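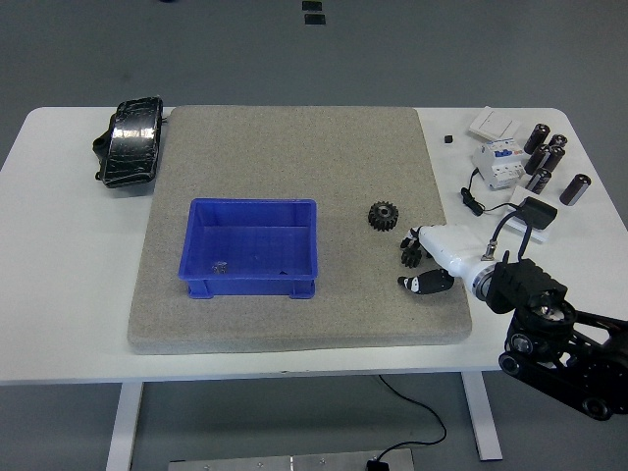

Figure 3. The sorting bench, with the hand just to the right of the gear and the blue bin beside it.

4. What we spent and what we would ask for next time

Our budget was 2,940 pounds, which sounded like a fortune in July and felt rather smaller once Musa had priced everything up. The arm and hand were already on loan to us from the Endier teaching lab, so the money had to cover the bench, the mat, the bins, the parts for sorting and all the cabling (we forgot the cabling entirely in our first draft, and Titilayo Okafor very kindly spotted it before we sent the form in).

We looked at two suppliers for the mat, Sultgate and Eze, and went with Sultgate, whose delivery was 15 days against 30. We are glad we paid a little extra for the thicker one, as small things like nuts and gears are much easier to pick up from a surface with some give in it.

For the test parts we wanted a good mixture of shapes, so we asked round the department for breakers, capacitors and switch plates before buying any new.

Next year's group will need a second bin, longer cables and a spare set of fingertips. Musa Ojo has the Tindevlow quote for the fingertips, and it is copied in Appendix 2.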